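The Inus Procedure

Soudabeh Najafi sorted clothes the way she had once sorted returned stock at the Kiani depot in Deltudar: by fabric first, by owner second, by condition last. The depot had closed in February. The method had stayed.

The estate consisted of one flat, third floor, and whatever her aunt had worn or kept for other people to wear. The landlord wanted the keys on Saturday. The charity on Skornumlow Street took clean garments at a flat rate of 50 per sack, maximum weight not specified. The rent still owing was 900. She wrote both figures on the back of an envelope and did the division. It came to 18 sacks. She did not think the flat held 18 sacks.

"You could sell the coats," said Mitra Mahmoudi, who had come to help and had so far made tea.

"Coats are in the second pass."

The first pass was simple. Everything came out of the wardrobe and went onto the bed. Knitwear was folded in thirds. Trousers were folded along the crease, if the crease could be found. Anything with a lining was opened flat and the pockets checked, inside pocket first.

The pockets had yielded a bus ticket, a button that matched nothing, and a receipt from a tailor named Inus for 550. The receipt gave no garment. It said: sleeves shortened, collar replaced, customer's own cloth.

Soudabeh put the receipt on the dresser under a saucer. Then she started on the jackets.

"What are you looking for?" Mitra asked.

"A collar that doesn't belong."

Mitra put down her cup and took the other side of the bed. They worked without talking. A garment was lifted, checked at the neck, and passed to the heap by the pillows. The heap leaned, and was corrected, and leaned again.
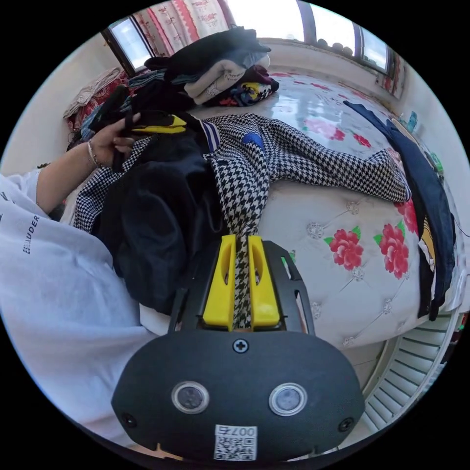

The houndstooth jacket, with the striped collar.

Soudabeh measured the sleeve against her own arm. Her aunt had been a tall woman. The cuff stopped well short of where it should have.

"It wouldn't have fit her," Mitra said.

"No."

She tried it on. The shoulders sat correctly. The sleeve ended at the wrist bone, to the width of a thumb. She buttoned it, unbuttoned it, and took it off again, then laid it flat and folded it with the lining outward.

"Which sack?" Mitra asked.

Soudabeh picked up the envelope and crossed out the 18. "Start with the knitwear," she said, and hung the jacket on the back of the door.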